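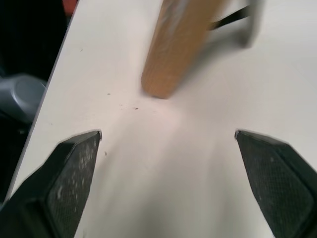
Wrist camera view of the open gripper and an upright wooden block on a Bumico teaching bench.

Bumico has put its hand-teaching package for small robot arms into regular use at the Bergeron workshop, where operators now record new handling tasks by moving a robot through them instead of writing a program. The package, sold under the name Istar, was installed in April and covers two ways of showing a task: guiding the arm by hand at the bench, or steering it by remote control from a desk in the next room.

Both methods save the same kind of record. During a demonstration the software stores joint positions, gripper opening and the picture from a small camera at the wrist. A single demonstration of a block-handling task is trimmed to the part between the first approach and the final release, then filed with a pass or fail mark entered by the operator. Failed attempts are kept in a separate folder and left out of training unless an engineer asks for them.

The starting task is a plain one. A wooden block stands on a white table, and the operator has to bring the open fingers to either side of it, close, lift, and set the block down at a second point. Bergeron chose wood for the first round for its visible grain, which gives the camera some texture to work with against a plain surface. The fingers carry textured grip pads on their inner faces.

Bumico asks for 200 demonstrations per task before the first training run. Bergeron recorded 400, split evenly between hand guiding and remote control, so that the two sets could be compared. Each operator worked in blocks of five demonstrations and then moved the block to a new starting position. Tilted and off-center starts were included on purpose — early runs made only from tidy starting positions gave a policy that stalled when the block stood a little to one side.

According to the workshop's notes, hand guiding was quicker to learn but left more variation in the approach path, especially near the end of a shift. Operators tended to push the arm sideways in the last stretch before closing the gripper, and that correction shows up in the recorded motion. Remote control gave smoother paths and slower ones. It also kept hands and sleeves out of the camera view, which cut the time spent on checking the recordings.

The remote station uses a two-handed controller from Pusomier. One hand sets position and orientation, the other sets finger opening and speed. The operator works from the wrist view and a fixed overview on a second monitor. Bergeron found the wrist view sufficient for the closing step but not for the long move across the table, where the fingers take up much of the lower part of the picture and the drop-off point may be out of view. A delay warning was added to the display after several operators reported overshooting.

Motion blur was the most common reason for rejecting a recording. The fingers stay sharp at almost any speed, as they move with the camera, but the block does not. Istar now limits wrist speed during the final approach, and the limit can be changed in the task file. Pads are to be brushed off at the start of each session and the camera exposure locked once the overhead lights are on.

Version 2 of the package will let an operator take over by remote control while a trained policy is running, correct the motion, and hand control back. The corrected segment is stored as a new demonstration with the takeover point marked. Bergeron is to test the function on the same block task before moving to parts from its own production. Bumico has not given a release month for other customers.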